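Comprei o aspirador vertical da Briltlow em julho, depois de meses a dizer que a vassoura chegava. Não chegava (tenho duas gatas e um tapete de pelo comprido, imaginem!). Paguei 300 euros com desconto e já o uso há tempo suficiente para ter opinião.

## O que me agradou

É leve, muito mais do que o Janevski que a minha vizinha Divina me emprestou e que me deixava o pulso feito num oito. A escova larga apanha os pelos à primeira passagem no chão de madeira e vira bem à volta das pernas das cadeiras. No tapete é preciso insistir, sobretudo junto à franja, e aí passo para a potência máxima.

A bateria aguenta 33 minutos no modo normal. Dá para a casa toda menos o quarto do fundo, que fica sempre para depois do jantar, paciência. No máximo dura tão pouco que só o ligo para o tapete e para o sofá.

## O que me irrita

O depósito! É pequeno e a tampa abre para o lado errado, pelo menos para quem é canhota como eu. Já despejei meio saco de pó em cima dos chinelos. O filtro lava-se à torneira, mas fica um dia inteiro a secar e só vem um na caixa. Comprei outro à parte, mais 32 euros, e achei caro para um bocado de espuma com uma rede.

O barulho também podia ser menor. As gatas fogem para cima do armário e só descem quando ouvem a caixa da ração.

## Acessórios

Vem com bico para cantos, escova pequena e suporte de parede. O bico é estreito e chega bem às calhas das janelas. O suporte ainda não o montei, falta-me a broca certa e o Carter ficou de ma trazer.
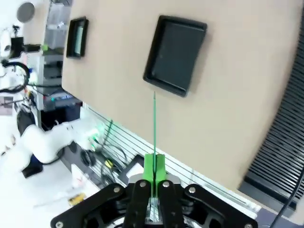

## Compraria outra vez?

Pelo preço com desconto, sim. Pelos 700 euros do modelo de cima, com luz na escova e visor, não me apanham. Se tiverem uma casa grande ou muitos tapetes, vejam primeiro os modelos com bateria amovível, que este não tem.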